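Help wanted: produce display person, Herorby greens counter (part-time)

Hi! I'm Ivar Wallin and I look after the fruit and vegetables at Herorby, over on Vumbridge. I need two more people for our produce corner, starting in April, and I'd love them to be folks who care whether a tomato is sitting stem up or stem down.

A bit of what you'd be handling:
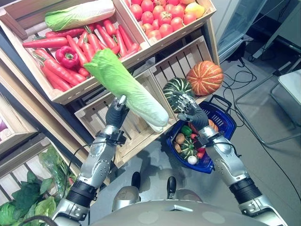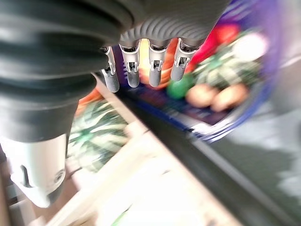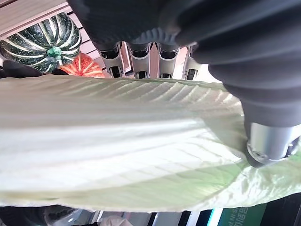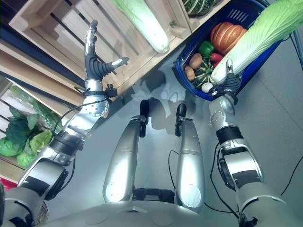 Produce corner at Herorby. Napa cabbage in the first and last pictures.

The work is mostly filling and tidying. Crates come in from Pappas early, so the shift starts at 6 a.m. and you're done by 11. You'd heap the carrots, set out the tomatoes and peppers, find a good spot for the squash (they roll!), and pull off any outer cabbage leaves that have gone ragged. After opening you'd also pack baskets for our pickup customers, heavy things at the bottom please, and leafy stuff on top where it won't get crushed.

Pay is $142 a shift, plus a box of vegetables to take home whenever we have extra, and in squash season we always have extra. I'm looking for people who can do at least two shifts a week. Full crates get heavy, so you should be okay with lifting, and with being on your feet the whole time. Experience is nice but I'm happy to teach you. My last hire came from a shoe store and she builds a better carrot heap than I do.

If you can tell napa from savoy, great, mention it. If you can't, you'll know by the end of your first morning.

To apply, drop a note at the register or mail it to me at Herorby, 112 Domstead Road. Tell me which mornings you're free, how you'd get here that early, and what vegetable you'd put at the front of the display. I read them all and I'll call you back either way.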